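Spent most of the day at the Moreira building sorting out the back half of the workroom. Posting notes as I go so I don't have to write it up twice.

Main jobs: floor marking, getting the cables under control, deciding what happens to the steel tables. Keith Mellor is doing this with me. He has the key to the tape cabinet.

Four from this afternoon. 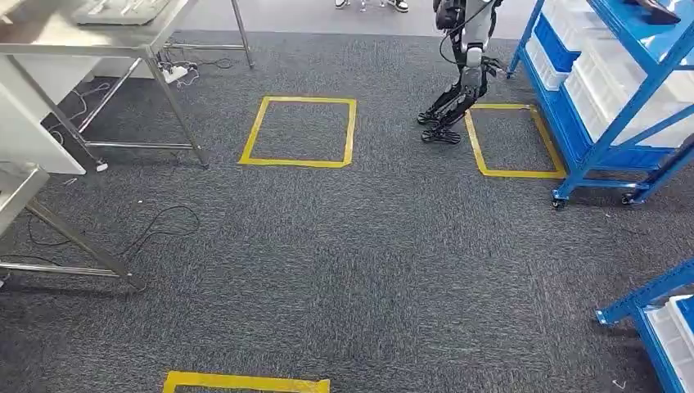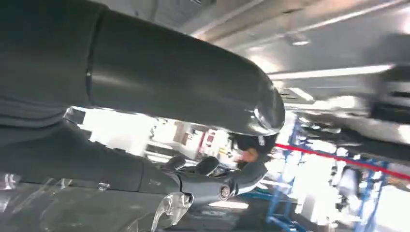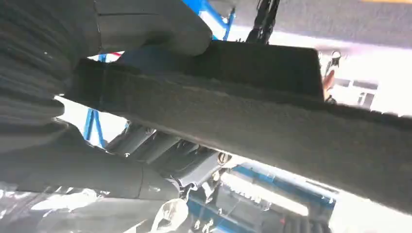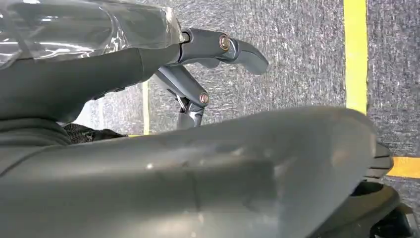
First one: yellow tape squares on the carpet, blue shelving on the right, steel table on the left with the power strip still under it.

Floor tape first. We put it down by hand with no chalk line and you can tell. The edges wave. The square next to the blue shelves came out as more of a trapezoid. Keith wants to redo it. I want to leave it until we know the shelves are staying where they are.

The carpet is the dark gray speckled stuff that came with the unit. Tape sticks to it better than I thought it would. Corners are the weak point. Press them down with the heel of your hand and then go over them again an hour later.

If you are doing this on carpet, measure from the wall and not from the furniture. Furniture moves. We measured one side from the shelving and one side from the table, and that is how you get a trapezoid.

We used yellow because the Hoso people down the hall use yellow and they gave us the end of their order. I would have picked white. Yellow is easier to see from the door though.

Cables. There is a power strip on the floor under the steel table and a tangle of black and white cables coming out of it. That has been on my list since April. It works fine, it's just a mess and it catches the vacuum.

Plan is to get the strip up off the carpet and fix it to the crossbar of the table. The legs are thin so a big clamp is out. Two hook and loop straps should hold it. I'll test with one plug in before I move everything over.

I labeled cables at both ends last time, at the Clulville unit, and it saved a lot of crawling. Doing the same again. Paper labels under clear tape. The printed kind peel off after a few months.

Someone asked what length of cable tie. I don't use ties for this any more. You always have to cut them to add one thing. Straps.

Tables. Stainless steel, thin metal legs, crossbars. The good thing about them is they wipe clean and you can see under them. The bad thing is they ring like a bell when you put anything down. A rubber mat on top would fix that. Keith has one at home that he keeps forgetting.

They cost us 40 each from a restaurant that was closing. New ones the same size were 600. I don't know what the difference is supposed to be. One of ours had a bent foot and I straightened it in a vise.

Each leg has a foot that screws in and out for leveling. On carpet you have to set the table down, wait a day, then level it. The feet sink. If you level it right away you will be doing it again.

The white cabinet is going to end up somewhere else. Right now it sits by a table leg and you have to step around it. It could go against the wall if we lose the coat hooks. Asked the group and nobody had an opinion, so the coat hooks are going.

Question from Flistitum about whether carpet was a mistake in a workroom. Maybe. It's quiet and it's easier on your feet. It is also bad for screws. Drop one on dark speckled carpet and it's gone until you step on it. I keep a magnet on a stick by the door.

The smooth light gray floor starts where the carpet ends, and that's where people stand around and talk. I'd like to keep it that way. No boxes on the smooth part, no boxes inside the tape. Everything else goes on the shelves or out.

Shelving: blue metal, good and solid, heavier than it looks. Heavy things low. I've been saying this for 18 months. We took everything off the top two shelves this morning and found three boxes of the same bracket.

Going to put a label on the front of each shelf too. Just one word per shelf. We tried a full inventory sheet once and it was out of date by lunch.

Plastic wrap: keep a roll handy when you are moving furniture or sweeping out shelves. Cover anything you don't want dust in and then take it off when you're done. I got a 600 foot roll and it will last years.

Left for tomorrow: strap the power strip, label the shelves, move the white cabinet, argue about the trapezoid.

Keith says he'll bring the mat.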